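Wrist-only policy beat wrist + overhead on soft food. Am I fooling myself?

gripwright
Posts: 212

Long post, sorry. We've been running imitation learning on soft deformable stuff, meaning dough balls in a shallow dish. Task is pick one, lift it, set it down next to the dish without turning it into a pancake. We trained two policies on the same 500 demos. Policy A sees the overhead camera and the wrist camera. Policy B sees the wrist camera only. Everything else is identical, down to the seed.

Over 19 trials each, A got 2 clean picks. B got 17.

I was expecting the reverse, and I had already written the paragraph of the paper explaining the reverse. It was a nice paragraph.

My current theory is that the overhead view lets the policy memorize where the dish usually is, and then it stops caring what the dough looks like up close. Shoot holes in it please.

trekuletti_fan
Posts: 48

Did you move the dish between demo collection and the trials?

gripwright
Posts: 212

A bit. A hand's width, maybe.

trekuletti_fan
Posts: 48

Well, there's your paper. "We moved the dish."

K. Thaler
Posts: 1,077

I'd be careful with that theory, though I like it. The same thing happened to us at Baltcombe with the Trekuletti arm, and I spent a month blaming the overhead view. Then Miroslava Ďurica checked timestamps and found the overhead stream was lagging the wrist stream by several control steps. The policy was being shown the present and the past and asked to average them. Fixing the sync closed most of the gap.

So before you announce that extra cameras make robots stupid, plot the latency.

gripwright
Posts: 212

Plotted it this morning. There's lag, but it's small and it's the same lag in training and at test time, so the network should have learned to live with it. I'm willing to be wrong. I've had practice.

pruitt_lab_basement
Posts: 9

What counts as a clean pick? I ask as someone who has watched a gripper carry dough across a table with most of the dough still attached to the dish, and then seen that go into the spreadsheet as a success.

gripwright
Posts: 212

Lifted clear, placed upright, no tear, pleats still readable on top. Kazimír scored from video without knowing which policy was running. He complained about it the whole way through, so I trust the numbers.

pruitt_lab_basement
Posts: 9

OK, that's stricter than ours. I withdraw the tone but keep the question for other people.

jelinek_b
Posts: 356

Nineteen trials is not many. I know everybody does it, I've done it, my advisor built a career on it. But 2 against 17 is a big enough gap that I'd believe there's an effect. What I don't believe is the explanation. You changed two things: you took away a view, and you took away a pile of input features. Smaller input, same 500 demos, less overfitting. Try A with the overhead image blacked out at random during training. If it recovers, your "stops caring" story holds up. If it doesn't, Konrad gets to be smug about sync.

K. Thaler
Posts: 1,077

I don't need a result for that.

gripwright
Posts: 212

Camera dropout is a fair test, will queue it. Training box is busy until tomorrow with somebody's Usby runs, which have been "nearly finished" since July.

kamarul_ong
Posts: 131

Going to disagree with nearly everyone. I think it's glare. Anything shiny under a dish like that throws highlights, and from overhead those sit in one place while the arm moves. From the wrist they slide around as you approach, so the network learns to ignore them. Your overhead policy might be reaching for the shiny spot. Where do A's failures land?

gripwright
Posts: 212

Huh. Mostly to the right of the ball. I had put that down to calibration.

kamarul_ong
Posts: 131

Of course you had. Can you post a wrist frame? Approach, fingers open, before contact.

jelinek_b
Posts: 356

If it's glare then dropout will fix it too and we won't learn which of us was right. You'd want a matte dish as a third condition – same demos, don't retrain.

gripwright
Posts: 212

Matte dish goes on the list, thanks. Kazimír has been told there will be more scoring and has gone for a walk. Wrist view for Kamarul: 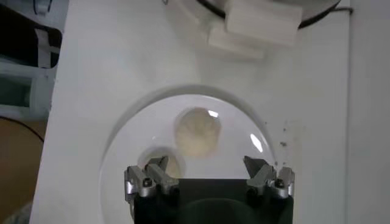
I'll run the matte dish first, as it needs no training time, and then dropout once the box is free. If both come back flat I'll recheck the sync properly and Konrad can have an acknowledgment in the paper, small font.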